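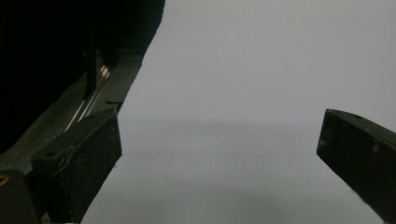 Feb 20, 2019 - first day of the big tidying

I have promised to myself since last May that I will put the back room in order. In May we moved to the apartment in Arkley Street, and everything for which we had no place went into this room. First it was boxes, then it was also the things which came out of the boxes, and the empty boxes stayed too.

My plan was simple. I wanted to begin with the drawers and go to the shelves only when the drawers were finished. My friend Merle Ashby, who has helped me with three moves already, told me on the phone that I should do it the opposite way, because shelves are fast and they make a person happy. I did not listen. By lunch I had one drawer finished and I was sitting on the floor with a bag of keys.

The keys took me almost an hour. I went with each of them to each lock in the apartment, to the mailbox and to the cellar. Two fit. The others I believe are from the old place in Pasach, where we had a garden gate and a shed and a landlord who changed the locks often. I kept two more which look nice and put the rest in the metal recycling.

Then I did the papers. I am a person who keeps instructions. I had the instructions for a Wouters kettle that broke before we had married, and for a radio that my brother has now. I also found the receipt for the big wardrobe, 3,055 crowns with delivery, and I remember we thought it was very expensive. It is still the best piece of furniture we have. The doors close well and it does not smell of anything, so the winter blankets live there.

For the small things I use jars with a lid. I tried plastic boxes with little walls inside, but when you turn such a box over by mistake everything goes under the walls and mixes itself. With a jar you see what is in it and you can shake it a little to find the right screw. I now have 16 jars on the lower shelf. Nails, picture hooks, buttons, batteries that I have tested, batteries that I have not tested yet. The last one is a bad habit, I know it.

The string was the hardest. My father, Ctibor Vrabec, saved every piece of string and he wound it around a piece of cardboard, with a cut at each end so it would hold. When he gave me his workbench things there was a whole cigar box of these cardboards. I can buy a new roll in the Orura shop downstairs and I do buy it. But I took his box out and I wound again the ones that were loose, and I put it back where it was. It does not take much space.

In the afternoon I came to the shelves after all, and Merle had right, they were fast. I took everything down, wiped the boards two times with warm water and a bit of vinegar, and let them dry with the window open. It was cold - I worked in my coat. Heavy things went at the bottom, the paint cans and the iron. The sewing machine got the middle shelf, where I can lift it without bending. On top are the suitcases, one inside the other, and in the smallest one the beach towels.

What remains for next time:

The box with cables, which I opened and closed again.
The lamp without a shade. I like the lamp, I only do not like the shades they sell.
Magazines. My wife wants to look through them first, and she has said this since May also.
The curtain, too short for this window. Maybe I can sew a strip to the lower edge from the old one.

If somebody knows a good way how to store cables so that they do not make one big knot, please write me in the comments. I have read about paper rolls, one cable in each roll, and I started to save the rolls in a bag behind the door. The bag is already quite full.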